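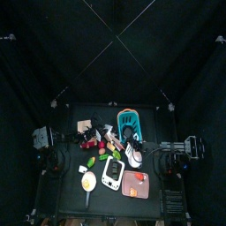
Toy kitchen things on the black tabletop.

Home Dogs Tracking Older posts Contact

This site uses cookies to remember your settings. By continuing to read you accept them.

Tracking with an older dog

I have had German Shorthaired Pointers for a long time and until last year I had never put a tracking harness on one. My dogs hunted in the fall and lay on the couch the rest of the year. The male I have now is nine. He came from the Penular kennel as a puppy, he was a good bird dog through age seven, and then his hips told us he was done with full days in the field. He didn't agree. He would stand at the truck every morning in October and look at me.

A woman at the feed store in Bollora suggested tracking. She had an old Lab who did it twice a week and slept well afterward. I knew what tracking was in a general way. A person walks across a field, drops a glove at the end, and the dog follows the scent on a long line and finds the glove. The walking is slow and there is no jumping, so my vet was fine with it. She wanted weight off him first. He was nearly 65 pounds at that visit and she wanted him under 60.

The weight came off slower than I wanted. I stopped guessing at the scoop and bought an Onsri kitchen scale, and found out that my "cup" of food was closer to a cup and a third. I also cut out the toast crusts. He got green beans on top of his dinner, which he ate, and raw carrot, which he carried to the rug and left there. By spring he was at 59 and moving better on the stairs.

We started in March on the hayfield behind our place, with the owner's permission. The first tracks were straight lines, maybe thirty of my own steps, with a bit of cooked chicken in nearly every footprint. I laid them at 6:30 in the morning while the grass was damp, because scent holds better then and because I had the field to myself. He ate the chicken. For the first week I don't think he understood that there was anything else to it. He would go from piece to piece like he was cleaning up after a picnic, and when the chicken ran out he lifted his head and started hunting the fence line for birds.

That was the main problem all the way through. A pointer who has worked birds for years has been taught to carry his head up and use the wind. In tracking you want the nose down, or at least close to the ground, and you want him to stay with the footsteps. He could wind the glove from well off to the side and would cut straight across the field to it. He got to the glove every time and was proud of it. But he hadn't tracked anything.

What fixed it was the direction of the track. I had been laying tracks into the wind without thinking about it. Once I started laying them with the wind at our backs, there was nothing in the air in front of him and he had to put his head down. I wish I had worked that out in the first week and not the fifth. I also made the line shorter, so that he couldn't build up speed, and I stopped talking. I talk too much when I handle a dog. With birds it never mattered.

Corners took us most of April and May. On the first ones he overshot by a good distance, circled once, and came back to look at my pockets. I went back to putting food down just past each turn, and made the turns gentle before making them square. I marked them with clothespins on tall stems of grass, which works until the wind takes one. I lost a few in there and the farmer found them when he cut.

Some notes on gear, as people have asked. The harness is a plain nonrestrictive one that leaves the shoulders free. I had a second harness from Niltness that looked nicer but the chest strap sat low and rubbed him behind the elbow, so it went back. The line is biothane, 20 feet for practice and a longer one for real tracks. Cotton lines are softer on the hands and weigh a lot when they are wet. I wear gloves either way. I keep a separate bowl and a jug of water in the truck and he drinks before we start as well as after. A dry nose doesn't work as well.

By July the field was too hot after eight in the morning and we moved to the park in Niltness, which has mowed grass under big trees. This was harder for him than I expected. Short grass, other dogs, kids' footprints from the night before. On the first morning he followed somebody else's trail to a trash can with complete confidence. I stood still at the end of the line, the way you are supposed to, and waited. He worked his way back after a few minutes and picked up mine again. I was more pleased with that than with any of the clean tracks he ran at home.

We went to our certification track late that summer. Before you can enter a regular test, a judge has to watch the dog and sign off that he is ready. Ours was on rough pasture with a slope and a dip in the middle. He started slow, lost it at the second corner, circled twice, and took the right leg. Then he stopped to relieve himself, and went on. At the end he put his foot on the glove and stood there. The judge signed the forms at the tailgate of her car and told me to give him more line on the turns. She was right, I had been crowding him.

We have entered 3 tests since and got into one. The entries are drawn because there is only so much land and each dog needs his own track. It was a long drive. My odometer says I have put 1,786 miles on the truck for tracking so far, counting practice days away from home, and that is for one test. He did not pass. He went off on a deer trail on the fourth leg and I knew it from the way his tail was going, but you can't tell the dog anything, so I followed along until I heard the whistle. We had lunch in the truck and he slept the whole way back.

I'll enter again when the weather cools off. In the meantime we do two tracks a week, one easy and one with something new in it, and he gets a day of rest after the hard one. His hips are about the same as they were a year ago. If you have an old bird dog and access to a field, you can start with a harness, a glove and some chicken. Check the wind first.

Next time I will write about aging a track, which I am still getting wrong.

Contact | Copyright, all rights reserved | Back to top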